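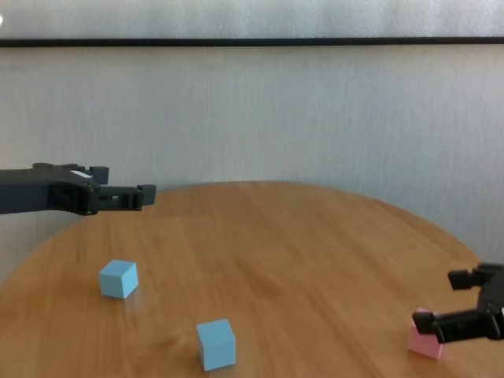
Round table, honey-orange finish, two light blue cubes and a pink one on top.

November, 16:40. Finish tests, Wolde shop

Went back to the oil and varnish samples this afternoon. The shop was at 13 C when I opened up, too cold for the Kustix varnish by its own label, so I ran the heater until after lunch and did sanding in the meantime.

Boards are labeled by finish and number of coats. P is Pleka oil, K is Kustix, and PK is oil first with varnish over it.

P boards: still a bit tacky on the end grain. Face grain is fine. I put on too much and wiped too late, same mistake as the last batch. Will leave them standing on edge by the window wall and look again before I touch them.

K boards: second coat leveled well except on K4, where there are brush marks along one side. That was the old brush. Threw it out. Sanded K4 back with 320 and recoated, thinned 10 percent. Third coat on the rest can wait.

PK boards: color is the closest to what the Olter customer wants, a good deal warmer than plain varnish. I don't like how the varnish grabs on PK2. Either the oil wasn't cured or there is wax on it from the bench. Wiped it down with mineral spirits, let it sit 90 minutes, and it looked the same after. Nomvula Visser thinks it's the oil and says to give it another week. I'd like to cut a fresh board and try both ways.

Water ring test on K1 and P1: wet glass, left overnight. K1 clean. P1 has a pale ring that mostly went away with a rub of oil. Hot mug test not done yet – need a mug that sits flat.

Stock: opened the last can of Kustix satin, lot 3309. The earlier lot was glossier to my eye, so don't mix the two on one top. Wrote the lot number on the lid and on the back of each board coated from it. Sandpaper is low in 220, plenty of everything else.

To do
– cut two more boards from the same oak offcut
– PK2: wait, then scuff and recoat
– K4: check for brush marks in side light
– ask Olter if they want satin or semi-gloss, the order sheet says both
– rags are in the water bucket outside, lay them out flat tomorrow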